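3. Preparar la encimera antes de instalar el organizador Genari

Si has llegado hasta aquí, ya tienes la caja abierta y las piezas contadas (son 13, contando la llave pequeña que siempre se queda pegada al cartón). Ahora toca la parte que a mí más me gusta: decidir dónde va cada cosa. Yo monté el mío en una cocina estrecha, con la ventana encima del fregadero, así que algunos consejos van por ahí. ¡Adáptalos a la tuya!

3.1 Vaciar y limpiar

1. Retira todo lo que tengas sobre la encimera. Todo, también el bote de las cucharas y la radio.

2. Pasa un paño húmedo con jabón neutro y deja secar bien. Yo lo hice por la noche y seguí a la mañana siguiente.

3. Comprueba que la superficie está nivelada. Con el nivel del móvil basta.

Precaución: no uses desengrasante con amoniaco cerca de las ventosas. Se ponen blanquecinas y ya no agarran igual (lo digo por experiencia, tuve que pedir un juego nuevo, referencia 2553).

3.2 Colocar la base

4. Apoya la base sin apretar nada todavía y deja espacio libre por detrás para los enchufes. La mía ocupa 281 mm de fondo, pero si tienes el modelo Marinescu con bandeja doble, mide antes, que sobresale bastante más.

5. Presiona las ventosas de dos en dos, en diagonal, y luego baja las palancas hasta oír el clic.

Nota: si la encimera es de piedra rugosa, las ventosas no te van a servir. Pide a Trivenbridge el kit adhesivo Pernorero y espera un día entero antes de poner peso encima.

3.3 Repartir los utensilios

6. Ve poniendo las cosas por frecuencia de uso. Lo de diario delante, lo de los domingos detrás, y las varillas de repostería donde quepan, que en mi casa salen tres veces al año.

7. Antes de encajar los separadores, extiende los utensilios sobre la superficie y prueba varias distribuciones. Los mangos de color, como uno amarillo, se localizan enseguida, así que a esos les puedes dar los huecos menos cómodos.

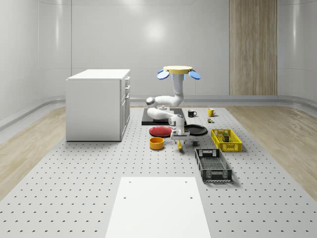
8. Encaja los separadores de izquierda a derecha. Entran justos; si alguno se resiste, sácalo y gíralo, porque tiene una cara más ancha que la otra.

9. Carga primero lo pesado, siempre en los huecos centrales, y no pases de 2000 g en total. Yo me pasé con el mortero y la base se fue levantando por una esquina.

Si al día siguiente notas que algo baila, vuelve al paso 5 y repite las palancas.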